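物品周转与料箱管理 讲义四
散件混放料箱的整理、登记与维护

一、本讲范围

上一讲讲的是整箱货物的上架。本讲讲散件,也就是从原包装里拿出来单独存放的东西,以及退回来时已经没有外箱的东西。散件在库房里占的体积很小,占的工时却很多。Mosutstead 分库上学期的练习记录里,一共登记散件437件,其中400件在第一次盘点时就对上了,剩下的37件花掉的时间比前面400件加起来还长。这37件大多没有丢,只是放错了箱,或者登记时名称写得太笼统,后来的人认不出来。

本讲要求掌握的内容:会判断一件散件能不能进混放箱;会按规定写名称;会检查金属料箱的内壁和箱底;会做交接。

二、什么叫混放箱

混放箱指同一个箱里放几种互不相关的物品。与之相对的是单品箱,一箱只放一种。单品箱查起来快,但散件种类多、每种只有一两件的时候,单品箱会把货架占满,所以两种箱要搭配使用。

下列物品不进混放箱:
液体,以及任何可能渗漏的东西;
没有护套的刀片、针、锯条;
带电池而电池取不出来的物品;
气味重的物品;
单件重量会压坏同箱其他物品的东西。

其余的原则上都可以进。食品类散件只有在包装完整的情况下可以进,包装有破口的当场挑出来,另行处理,不要想着先放一放。

每个混放箱最多放16件。超过16件以后,底下的东西会被上面的盖住,取件时要翻,翻一次位置就乱一次。Shehu 库区的箱子比标准箱深,那边放宽到18件,但要求只铺一层半,不得堆到箱口。

三、摆放

摆放之前先把箱底清干净。纸屑、胶带头、断掉的扎带都要拿出来。箱底有积灰的用干布擦,不用湿布。

大件先放,小件后放。扁的东西平放,标签朝上。长条形的东西顺着箱子的长边放,或者斜放,不要竖着靠在箱壁上,竖放的东西一碰就倒,倒下去还会砸到别的。容易滚动的东西靠边。软的、容易变形的东西不压在硬物底下。

物与物之间留出手指能伸进去的空隙。很多学员嫌这样浪费地方,一定要塞满,结果取一件带出三件。考核时按空隙扣分,每处一分。

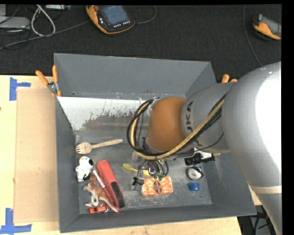
混放箱里的名称登记,是本讲错得最多的一项。名称由三部分组成:材质或颜色,物品,特征。三部分按这个顺序写,缺一部分的退回重写。只写“玩具”“工具”“餐具”的,一律算没登记。拿图中箱底的几件来练习:靠里侧的那件写“浅色木质叉子,细柄”;靠左壁的写“白色小狗摆件,黑色斑纹”,材质看不出来就用颜色,不要猜;斜放的那件长条形物品,外观像订书机,没有上手确认之前写“红色长条工具,形似订书机,一段为黑色”;橙白两色的那一包,中间有深色椭圆标签,但标签上的字认不清,就写“橙白色包装,近长方形,深棕红色椭圆标签,字迹不清”,里面是什么不写。等拿到手里看清楚了,再在备注栏补。补的时候原来的名称不要涂掉,在后面另起一行。

登记表用 Trastlow 的统一格式,每件一行,不合并。两件一模一样的东西也写两行,后面加序号。表格左上角写箱号,右上角写登记时间,写到分钟。箱号照箱体侧面的编号抄,编号磨掉了的,先去补编号再登记。

四、金属料箱的检查

本课程使用的料箱以金属箱为主。金属箱耐用,缺点是重,内壁磨损以后不容易发现。检查分四处:

1. 箱口。用手背沿箱口走一圈,感觉有没有毛刺和翻边。手指不要直接捋。
2. 斜壁。斜壁承受的摩擦最多,贴过标签或者有涂层的地方最先坏。上面那只箱子的后壁下方的斜面上有一块发白的旧痕,边缘已经刮得参差不齐,露出了灰色金属。遇到这种情况先看有没有翘起的碎片,有碎片的刮掉再用,没有碎片的可以继续用,但要在箱卡上记一笔。
3. 箱底。划痕是正常的,不用处理。凹坑深到能卡住小件的,送修。
4. 转角。转角处容易积碎屑,用毛刷清,毛刷够不到的用竹签。

检查周期为每月一次,三月和九月各加一次全面检查,全面检查要把箱子全部清空。清空时一箱一箱做,前一箱没有放回去之前不开后一箱。

箱子放在木台面上作业时,台面要先垫平。金属箱底边会压伤木面,不要拖着走,两个人抬起来再放下。Lilaris 型托架可以直接推到台边,高度对齐以后平移过去,省力一些,但是托架的刹车要先踩下,踩下以后再晃一下确认。

五、取件与交接

取件前先看登记表,知道要取哪一件、大概在箱子哪一侧,然后再伸手。不允许先翻后看表。取出以后在该行末尾画勾,写时间。取错的放回原处,不要换地方。

取完一件,看一眼剩下的有没有移位。移位的扶正。标签翻下去的翻上来。

交接在每班结束前进行,下午班为17时30分。交班的人读登记表,接班的人看箱子,读一行对一件。两个人的工作不能颠倒,也不能一个人兼做。对不上的当场写在交接单的差异栏里,写清楚是多一件还是少一件,名称照登记表抄。差异栏没有内容的也要写“无”,不能空着。

差异的处理顺序:先查同一托架上的相邻料箱,再查取件记录,再查待处理台。三处都没有,才报缺件。以往报缺件的,多数最后在相邻料箱里找到,所以第一步不要省。

六、课堂练习

每组领一只空箱、一份登记表,从散件台上自选物品,不多于16件,不重复。

先摆放,再登记,登记完与相邻一组交换登记表。对方只看你们的表,到你们的箱子里找出指定的三件。找错一件,名称重写一遍。

练习结束后散件送回散件台,空箱擦净,倒扣在架子最下层。登记表交到讲台,下次课发还。

七、课后

预习讲义五“易损件的隔垫”。把自己组里被退回的名称抄在笔记本上,旁边写出改后的名称,下次课检查。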